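Riseo Update Teaches Grippers to Admit They Have Lost the Ring

20/06/2019
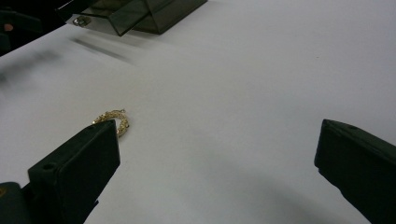

A gold ring near the left finger of a hand-held gripper, with a tinted box farther back on the table.

Jewelry is hard on robots. It is small, it shines, and it has a habit of sliding behind the very finger that came to collect it. The software team at Simard has spent most of the year on that last problem, and its new release of Riseo, the company's grasp planning package, is the result.

Version 2 went out to customers this week. The main change is a module called Mukness, which keeps a running guess at where a small object is when the wrist camera can see only part of it. Older versions had a simpler approach. If half the ring vanished behind a fingertip, the planner decided it was now looking at a smaller ring, and went after that.

"It was very confident," said Oanh Phùng, who leads perception work at Simard. "We had logs where it reported a successful grasp on a reflection."

The new module was trained on 3,735 short recordings made with hand-held grippers, in which a person does the picking and the software watches. Rings, earrings and other small things were moved around on white tabletops, in and out of boxes. See-through boxes got extra attention. A tinted panel lets the camera see a little of what is inside, and the old planner treated "a little" as an invitation to drive straight through the plastic.

Radek Štěpánek, who wrote the planning side, said the fix was mostly a matter of teaching the software to wait. When Mukness is unsure, the planner now backs the fingers off, takes another look and tries again. It will do this up to 10 times before it asks for help. Early builds had no limit, and one of them spent a whole lunch break looking.

Shadows were the other headache. On a plain white table, a soft gray shadow can be the most interesting thing in view, at least to a depth estimator. Riseo used to plan around them as if they were furniture. Štěpánek said the new version ignores "nearly all" of them, and declined to discuss the rest.

The first outside user is Tustska, a repair and resizing shop that wants to sort incoming pieces into trays overnight. Bongani Mathebula, who runs the workshop there, has had a test build since January. In his last trial the system handled 1,210 pieces, and he called the results good enough to keep the power on.

"It is slower than my apprentice," Mathebula said. "It does put things back where they belong."

Chains are not supported. Asked when they might be, Phùng said the team had tried a necklace once and would be looking at brooches next.

The update also brings a replay viewer that shows the planner's guess drawn over each camera view, along with a command-line tool for trimming recordings. Existing customers can install it from their account page. Calibration files from the previous version have to be made again, and the release notes apologize for this twice.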